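Gilten Newsletter, February
Project news

Folding trousers by hand: how the Drimano laundry work is going

The Drimano project has moved from towels to trousers. Readers who have followed it since the start will remember that the first sets were all flat, square things: hand towels, dish cloths, pillowcases. Those went well enough that the group decided to stop collecting them and put the time into clothing. Žydrūnas Sproģis has been running the collection side since then, and most of what follows comes from his notes and from a long talk with him over coffee.

The method has not changed. A person holds the gripper by its handle, squeezes to close the fingers, and does the job the way the robot will later have to do it. A camera on the tool records what the fingers are doing, and the position of the tool is worked out afterward from the video. No robot arm is present while this goes on. The recordings are cleaned, cut into single folds and handed to Žydrūnas Org, who trains the model and tries it on the arm in the Lornel building.

Trousers turned out to be harder than the group had planned for. A towel has four corners and it doesn't much matter which one you start with. Trousers have a waistband, two legs, a front and a back, and a lot of places where one layer can hide another. When a pair is dropped on a bed, the first job is to find out what you are looking at. People do this with both hands and without thinking. With one gripper in one hand it takes patience, and several of the early recordings were mostly poking.

The rule the group settled on is that every recording starts from a dropped pile and ends with the trousers folded in quarters, waistband showing. What happens between is up to the person holding the tool, with two limits. The free hand stays out of it. And if a grasp misses, the person opens the fingers, backs off and tries again in the same recording. Misses are kept. Org asked for this after the towel work, where the model had seen so few failed grasps that it had no idea what to do when it made one of its own. It would close on air, lift nothing, and carry that nothing carefully across the table.

Dark cloth has been its own problem. On a light sheet a pair of black trousers stands out very well as a shape, but the inside of the shape is another matter. Seams, hems and the edge where one leg lies over the other can all sink into the same black. Sproģis now looks at the first seconds of each recording of a dark garment before going on to the next, and turns on another lamp if he can't find the hem himself.
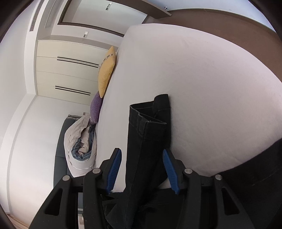
Gripper fingers on either side of black denim-like cloth, with the open hem toward the far side of the bed.

The hem is worth a few words. An open hem is a good place to take hold of a trouser leg, as the stitching makes it stiffer than the rest and it tends to keep its shape. It is also a place where the fingers can go wrong in two ways. One finger can slip inside the opening, so that only a single layer is held and the leg twists when it is lifted. Or both fingers can close on the outside but too far down, which bunches the cloth and leaves the hem hanging over. Collectors are asked to come in slowly, stop with the fingers open on either side, check that both layers are between them, and only then squeeze. The stop should last long enough to be noticed in the video. Half a second is plenty.

Stops like this were argued over for some time. Org's first view was that they would teach the robot to dawdle. Sproģis thought they would give it a clear moment to correct itself before closing. They tried both kinds of recording on the arm with the same pair of trousers. With the stops, the arm was slower and dropped the leg less often, so the stops stayed in. The speed can be looked at again later.

The soft ribbed pads on the fingers are the second kind the project has used. The first ones were smooth, and they slid on heavy cotton as soon as the weight came on. The ribs hold better. They also catch on loose threads, so frayed hems are left out of the collection for now. Anyone with a tool at home should wipe the pads before a session and check the ribs for lint, especially after fleece.

On numbers: the trouser set stands at 129 recordings that passed the check. They come from 5 homes and from the test room at Dzene, and 22 different garments have been used. Sproģis would like more homes before he wants more recordings from the same ones. The test room has one bed, one lamp and one white wall, and a model trained mostly there did badly as soon as it met a bedspread with a pattern on it. Cushions, rolled quilts and other things normally found on a bed can stay where they are, as long as there is enough clear sheet to lay a garment out flat. Please don't tidy the room for the recording. What is behind the bed matters less than people think, but the more the rooms differ, the less the model can lean on any one of them.

A few points have come up often enough in the checking that they are set down here for everyone who collects.

Start with the trousers already on the bed. Recordings that begin with someone throwing them down have to be trimmed by hand, and this takes longer than the folding did.

Keep the tool moving smoothly between grasps. Quick swings blur the video, and when too much of it blurs the position of the tool is lost and the whole recording goes. This is still the most common reason for a recording to be thrown out. If you feel you are about to rush, set the cloth down, let the tool hang still over it for a moment and carry on.

It does not matter if the tool is turned on its side during a grasp. Wrists turn, and the tracking can handle a tilted view. It handles a covered lens much less well, so lift long legs away from yourself and not up past the camera.

Use the same squeeze you would use for a pair of tongs. Some collectors were gripping as hard as they could, and the fingers bend when that happens. The width reading then comes out lower than the true gap, and the arm learns to squeeze hard too.

Empty the pockets. There was a coin in one pair, and it shows up in the finger readings as a hard lump that no other pair has.

Say in the notes what the garment is and what size, in ordinary words. "Black jeans, adult, medium" is fine. Stretch fabric should be mentioned, as it behaves differently when pulled straight along the leg.

As for how the arm is doing, the short version is that it can finish a fold it has begun well and has trouble beginning one. Given trousers already laid flat with the legs together, it brings the hems up to the waistband and then folds over again without much fuss. Given a dropped pile, it often picks a good place to grasp, lifts, and then puts the garment down in a shape no easier than the one it started with. Sometimes it does this over and over until Org stops it. He thinks the recordings are partly to blame. People are good at untangling trousers and usually get them flat in one or two moves, so the model has seen little of the long way around. He has asked for a batch in which the starting pile is made awkward on purpose: one leg inside out, the waistband tucked under, a knot at the knee if the cloth will take it.

That batch is being collected now. Those who already have a tool will find the new starting positions on a printed sheet in the next parcel, along with fresh pads. The sheet has drawings on one side and a space for notes on the other. If one of the positions can't be made with the trousers you have, skip it and write that down.

There has also been a question about shirts. They are on the list, but not for this round. Sleeves need either a second gripper or a lot of walking around the bed, and the two-tool setup is still being tested at Dzene. The trouble there is getting both videos to line up in time. Sproģis has a pair of tools that agree with each other for most of a session and then drift, and he would like to know why before any more are sent out.

Tools that are not being used should come back to the Lornel building, in the box they came in, with the battery taken out. Two collectors are waiting for one. Questions about the recordings go to Žydrūnas Sproģis, and questions about the training go to Žydrūnas Org. Please write the surname on anything you leave at the front desk, as messages for one have been ending up with the other.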